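Cernside site, workplace automation meeting
Minutes, June 27, 2025

1. Minutes of the last meeting
Agreed without changes.

2. Where the work stands
The Stonero cell is now doing bottle and packaging pickup in the test area. Empties go into the ribbed cream basket. Day shift reported 305 pickups logged this week.

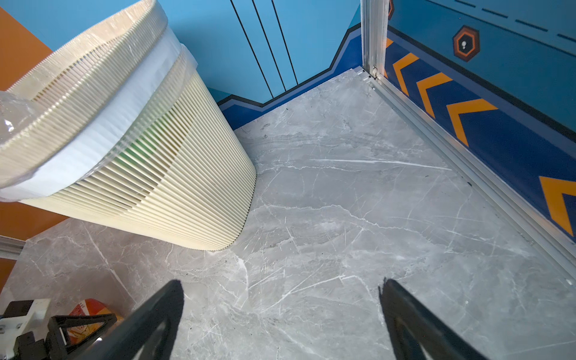 3. What changes for the sorting crew
Hand sorting stays on both shifts through July. One sorter per shift moves to the cell as an attendant — same grade, same pay. The union side asked for this in writing and management agreed.

Mixed loads were discussed. Coffee bottles, soda bottles and clear water bottles all end up together, and sorters said soft bottles are the ones they worry about.
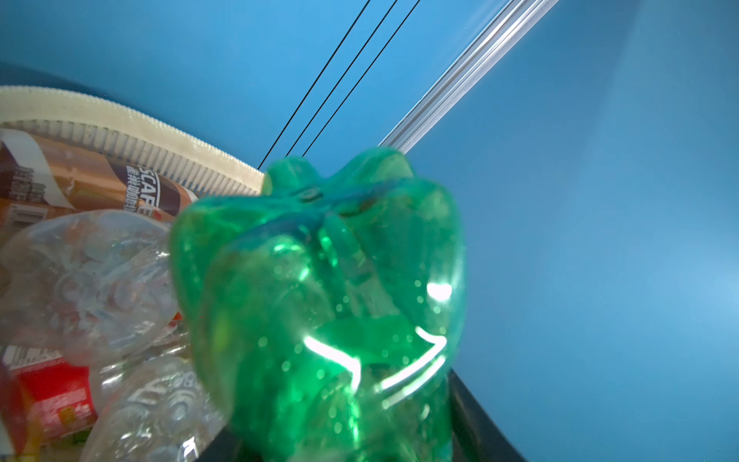 Sorters also asked who answers for a missed item. Answer: the shift lead, until the Prillum procedure is signed.

4. Training
Eight hours per attendant, paid, in work time. Two people on nights still have no date. The sheet on loading the work surface was handed out. 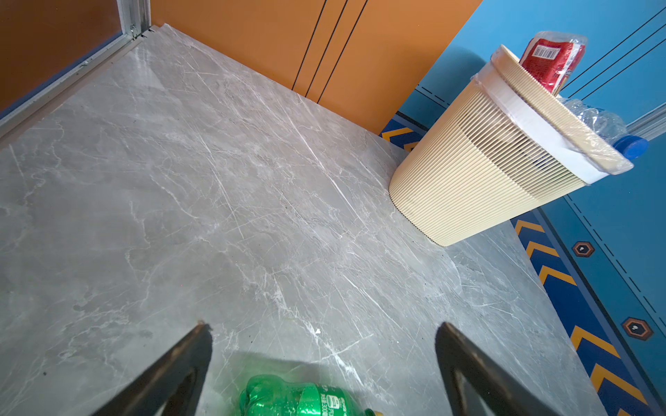

Green bottle at the grippers, basket toward the back.

5. Safety and breaks
No reaching over the rail while the arms are powered. Attendants rotate every two hours. A request for a stool was carried over. 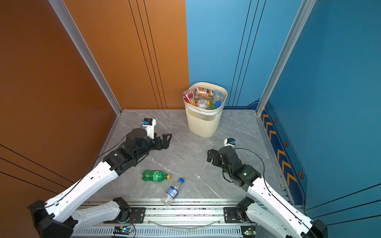

Both arms at the cell, two bottles on the floor between them.

6. Next meeting
July, date to be set by the Damasceno office.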